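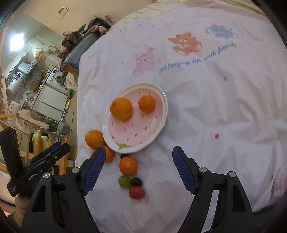 Nicanor Cabello maintains that fruit belongs in a kitchen and bedding belongs in a cupboard, and that mixing the two is how you end up washing sheets at midnight. I passed this on at the Clulau open day and was handed a leaflet.

The day cost 2 euros and lasted about four hours, two of which I spent looking for Erari, the building where it was held. By then the talk on citrus storage was over. I got the last 60 seconds, mostly applause.

The fruit was up in the bedroom, on a bed. Oranges, mandarins and a handful of smaller things, with a strawberry plate in the middle that my aunt would have fought for. I don't know what the round green one was. A grape, I said, with authority — then I saw it from the other side and went over to tomato.

The sheet deserves its own paragraph. It has a bunny in a cap, a teddy bear, an elephant in a party hat, and the advice "Hi! enjoy life with friends". I have stayed in hotels with less to say. There is also a washing machine within sight of the pillows, which Cabello would call planning ahead.
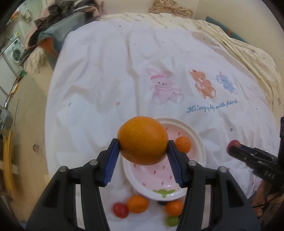
## Getting there

Take the 745 bus to Peixoto and walk uphill. The sign for Clondley is wrong — ignore it. They open again in October, and the café takes cash only.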